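Wednesday, April 28, 2021

The tray method (or, how I got my bench back)

Quick one tonight, dinner's on.

So a few weeks ago I moaned on here about the kitchen bench. Couldn't find a clear bit big enough to butter toast on. Bills, bath toys, a torch with no batteries, half a packet of rusks, somebody's sock. Every arvo I'd shove it all up one end and every morning it had crept back. Drove me spare.

Then I was in Pridimby getting a key cut and the op shop next door had a stack of plastic serving trays, cafe type, the ones with the raised rim. Bought a red one. Bit scratched. Gave it a scrub with the Gazi powder and it came up fine.

How it works

Pretty simple. Anything on the bench that doesn't live on the bench goes on the tray. No sorting, no deciding. Just on the tray. Then after tea, before I sit down (this is the important bit, once I sit down I'm gone) I carry the tray round the house and put things where they belong. Takes up to 9 minutes if I don't stop to read anything.

I did try it with a basket first. Hopeless. Things sink to the bottom of a basket and stay there till June. A tray is flat so you can see the lot, and when it's full it's full.

The Sorville bins everyone raves about are 68 bucks for the set, by the way. No thanks.

What ends up on it

Mostly toys. I find toy food in every room of this house, there is a whole greengrocer under the couch. Keys, always. Paper towel I've used to wipe something and then put down instead of walking two steps to the bin – guilty.

Tonight's haul, next to the sink as usual: 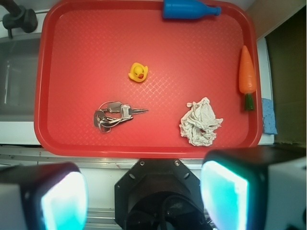

Not bad for a weekday! The duck goes back to the bath, the carrot and the blue bottle go in the play kitchen box, keys on the hook, paper towel in the bin. Sponge stays at the sink so it doesn't count.

Things I'd do differently

Get two trays. One for the bench and one for the hall table, which is now where all the bills have migrated to.

Also pick a colour you can't ignore. I nearly got the grey one and I reckon I would of stopped seeing it inside a week.

And don't let anyone put a drink on it. Learnt that with a full cup of Larau cordial and the school newsletter. The rim does hold it in tho, I'll give it that – not a drop on the floor.

Next job is the linen cupbord. Pray for me. Right, pasta's boiling over, gotta go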